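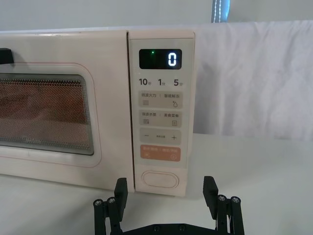 Chun-hung Yip wrote to me after my last column that a catalog entry is a sales tool, and that anyone who expects it to behave like a finding aid has misunderstood who pays for it. He has a point about the money. I disagree with him about the rest, and I want to set out why, using the kind of lot where the problem shows up most often: the group of letters sold as a single item.

Take the Rolley letters. They came up as one lot under the heading "Family correspondence, mostly 18th century, some foxing." The estimate was low and the entry ran to 11 lines. Four of those lines described the condition of the folder. One named a correspondent, a Meinecke, with no first name and no place. The entry did not say how many letters there were, which of them were signed, which were drafts or copies, or whether any had kept their address panels. A buyer who could not travel to the viewing had to guess at all of it.

I could travel, so I saw them. Several of the items were retained copies in a clerk's hand. Two had been docketed on receipt by a different person, in a darker ink, and the dockets gave dates that did not agree with the dates in the text. A difference of this kind is ordinary. It may mean nothing more than time in the mail, or a change of calendar between the sender's town and the receiver's. It is also the first thing a historian wants to know, and it takes one line to report.

My argument is that the description of a manuscript should state, before anything else, what the object is in relation to the act of sending. Was this sheet written by the person who signed it? Was it sent? Was it kept by the sender as a record? Was it made later by someone who had the original in front of them? These are four different objects. They may carry the same words, and the trade often prices them on the words alone, with a small reduction when somebody notices.

The usual abbreviations were meant to deal with this and they no longer do. "ALS" tells the reader that the letter is in the hand of the signer. "LS" tells the reader that the signer signed it and somebody else wrote it out. Both are precise when they are used with care. In the past few years I have seen "ALS" used for letters where only the closing line and the signature match, and I have seen "LS" used for a copy on which the clerk also wrote the name. A copied name is not a signature. Cataloging it as one is an error of fact, and it should be corrected in the same way that a wrong date would be.

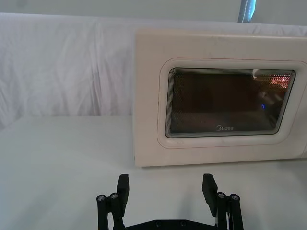
The second matter is arrangement. When a dealer breaks a bundle, the order of the bundle is lost unless someone writes it down. Chrysanthi Margaritis made this case well in the paper she read at Evamcombe in February, and I have borrowed from it freely. She worked through the Heroder papers, which left the family as one numbered series of 3,041 items and are now spread over at least 10 collections. The old numbers are in pencil at the top left corner of each sheet. Where a seller recorded the number, she could put the letter back in its place on paper, next to the one it answered. Where the seller left it out, she had to write to the owner and ask, and many owners did not reply.

She found that roughly 50 of the sheets had been cleaned before sale and the pencil was gone. The work had been done neatly, and it made the sheets look better in the catalog. It also removed the only evidence of where they had been filed. I would not accept the argument that pencil is not part of the document. An address panel was once thought to be of no interest either, and people cut them off for the postmarks.

Yip's reply to all this, in his second letter, is cost. A cataloger at a mid-sized house is given a fixed time for each lot, and a cheap lot gets little of it. If I want a count, a note on hands, a note on copies and a record of old numbering, he asks which other part of the entry I would drop.

I would drop the history. The Rolley entry did not have one, but most do, and in many of them it is the longest part. A letter that mentions a siege is followed by two paragraphs on the siege, taken from a general work and available to anyone with a library card. The buyer for such a letter knows about the siege already. What the buyer cannot get from a library is the number of leaves, the watermark, the state of the seal and the hand of the postscript. The cataloger has the sheet on the desk and is the only person in the transaction who can report these things at no extra cost of travel.

I would also drop most of the adjectives. "Important" has no agreed meaning in a manuscript entry. "Apparently unpublished" has one, but it should be followed by a list of the places that were searched, and it seldom is. When the phrase stands alone I read it as a statement that no search was made. That may be unfair to some careful people, and they can fix it with a short note naming the printed editions they checked.

There is one objection I take more seriously than cost. A fuller description can be wrong in more places. A cataloger who is made to name a hand may name the wrong one, and a wrong name, once printed, is copied from sale to sale for decades. I have repeated one of these myself, in print, for a letter I had not seen. The remedy is to permit doubt and to give it a fixed form. "Text and signature in different hands; writer of text not identified" is a complete and useful statement. It commits the seller to what can be seen and leaves the rest open.

Libraries could help here by being stricter when they buy. An institution that asks for the count, the hands and the old numbers before it bids will usually get them within a few days. If enough of them asked each time, the answers would begin to appear in the entry, where the private buyer could read them too. At present the questions are asked by telephone and the answers stay in somebody's notebook.

The Rolley letters sold slightly under the estimate. I have written to the buyer, through the house, to ask whether the two docketed sheets can be photographed on both sides.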